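Kivby salad spinner, 2 months in

Bought this in December after the old one lost its pull cord. Old one was a Buvlow, had it forever, no complaints until the cord snapped in the middle of dinner prep with people already at the door. So this is partly a comparison, sorry if you never owned the Buvlow.

Short version: good spinner, annoying lid, would probably buy again on sale.

What I use it for. Mostly romaine and kale, sometimes cilantro, once a pile of spinach that was half sand. We eat a lot of salad here. My brother in law Reynaldo Soriano grows more lettuce than any one family needs and it all comes over in grocery bags, unwashed, slugs included. So it gets a workout.
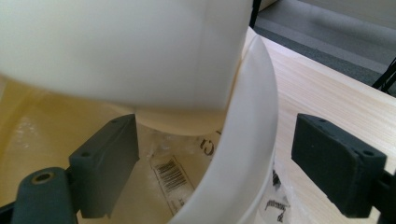 Drying is where it beats the Buvlow. Fewer pumps, leaves come out dry enough that dressing sticks. I do two rounds, dump the water between. Kale only needs one. The plastic is all white, rim included, and I do wish it was clear because you can't see how much dirty water is sitting at the bottom without opening it up. White also shows tea stains if you're dumb enough to stack mugs in it like me. Baking soda got most of that off.

Noise: loud. Not blender loud but you won't hear the radio. The brake works, press and it stops pretty quick, although if the load is lopsided it'll walk across the counter first. Put a damp towel under it. Small heads of lettuce I just tear smaller, helps with the wobble.

The lid. Ugh. It has a little groove on the underside that holds water and never drains, so you put it away thinking its dry and next day theres a drip down the cabinet. I prop it up on the dish rack overnight now. The Buvlow lid came apart in two pieces for washing, this one doesn't. Can't get a brush in there properly. My neighbor Florante Mercado has the same one and runs his through the dishwasher, top rack, says fine so far. I hand wash. The booklet says either.

Size. Takes a full head of romaine if you chop it. For a big crowd you're doing batches. It's tall too, didn't fit the shelf where the old one lived, had to move the colander and the rice pot and now the rice pot lives on top of the fridge which my wife loves.

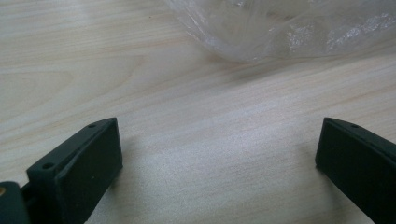 Feet are OK. Rubber ring, grips when it's clean, slides when there's soap on it. Mine had a bit of rubber flash hanging off out of the box, trimmed it with scissors. No marks on anything so far.

Price, I paid 657 pesos at Talavera, the housewares place, and saw it at 1000 somewhere else a week later. At 657 yes. At 1000 I'd think about it and maybe look at the Itham, which is smaller but has a lid you can open up. Havent tried the Itham so don't take my word.

Also the box says herbs and berries. Herbs yes, parsley comes out great. Berries no, dont. Raspberry soup.

4 out of 5, would be 5 with a better lid. Will update if the pump goes.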